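The planner was right and I was wrong

2025-06-15

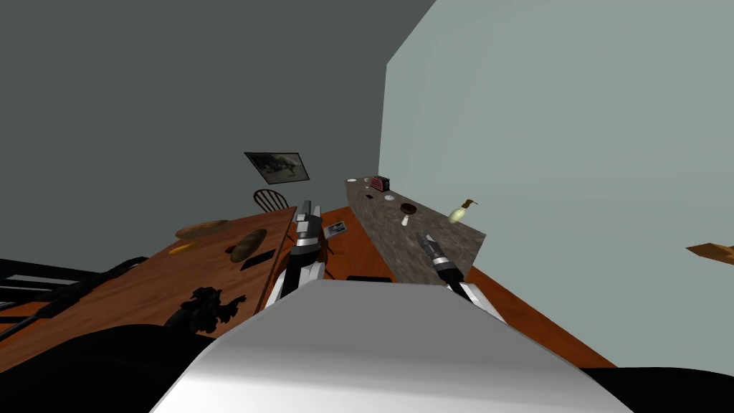 Tayla Sutcliffe reckons I've spent three weekends debugging the wrong half of the program, and that anyone who writes their own inverse kinematics solver in this day and age deserves whatever the elbow does to them. She put this in the group chat, where it collected a thumbs-up from everybody, including my brother, who sells flooring.

Some background for those who skipped the last post. I've been getting Trultik, my two-armed planning stack, to tidy a simulated kitchen. Bread, banana, the bottle on the counter, all the usual suspects. The job is to pick a thing, decide which arm gets it, and plan a path that doesn't go through the furniture. The first two parts work. The third had been failing in a way I can only describe as moody: identical start, identical goal, and the left arm would either glide over to the dining table or give up and report that the table was unreachable.

Naturally I blamed the planner. It samples at random, it's easy to blame, and I didn't write it. I bumped the iteration limit from 200 to 1,000, which made it fail more slowly. I changed the seed. I fiddled with the collision padding until the bread loaf had the personal space of a minor royal.

Then Bastien Boyer suggested I log the transform between the head camera and the base, and compare it with what the simulator thought. They disagreed. My node was reading the head pose once at startup and hanging on to it for dear life, so whenever the view rolled, every object estimate rolled with it. As far as Trultik was concerned the counter was a ski slope — and when it said there was no way to reach the table, it meant the table it had been told about, halfway into the wall.

The fix was 2 lines. Look up the transform at the timestamp of the image, and throw the image out if the lookup fails. I'd rather not say how long the commit message is.

I've since put the iteration limit back to 200 and nothing bad has happened. The elbow still does something unpleasant on long reaches across the body, so Tayla gets half a point. I'm going to try swapping my solver for the one in Cavetti, which has proper joint limit handling and documentation written by someone who'd slept. If that goes well I'll tackle handing objects from one arm to the other, probably in August.

The solver stays in the repo, mind you. I'm fond of it.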